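Changing phone cases again

I have gone back to a metal phone case after two years with soft ones.
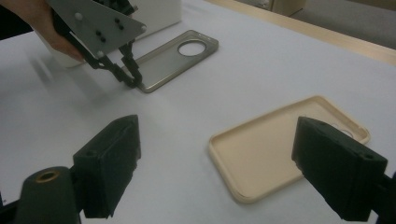
The soft ones were fine for a while. I had three of them, all clear when new and all the colour of weak tea by the end. The last one had stretched at the corners so that it came away whenever I pulled the phone out of a coat pocket. It went in the bin in April.

Metal has its own faults. It is cold first thing in the morning and it makes a noise when you put it down on anything hard. Sorin Kolev, who I shared an office with in Brekstead, used to complain about my old one every time it touched the desk. That one lasted through two phones of the same size and only went when I changed to a bigger model and it no longer fitted.

What I wanted this time was something shallow, with rounded corners and a lip high enough to keep the glass off the table. The big round opening for the camera was also on my list. My previous case had a separate small hole for each lens, and they filled up with fluff from my pockets. I cleaned them with a cocktail stick on Sunday evenings, which is a poor way to spend an evening. One large hole can be wiped with a cloth.

I looked at a Hasteck first, but the shop only had it in a shiny finish and I know what that looks like after a week of fingers. I prefer satin. It still marks, but the marks don't catch the light so much.

A few notes for anyone fitting a metal case for the first time. Wipe the inside before the phone goes in. Any grit left on the floor of it will be pressed against the back of the phone for months. Put one long side in first and then ease the other down, and don't force a corner. If it won't go, take it out and try again from the other side. I scratched a phone in 2019 by leaning on it.

I keep the boxes cases come in, by the way. They are a good size for spare cables and SIM trays, and there is a row of them in the hall cupboard with the contents written on the ends.

Stojan Vukadinović asked in the comments last time whether a metal case spoils the signal. Mine used to drop a bar in the back bedroom, where it was never good anyway. I will check again with this one and put the result in the next post, along with the screen protectors I promised to write up.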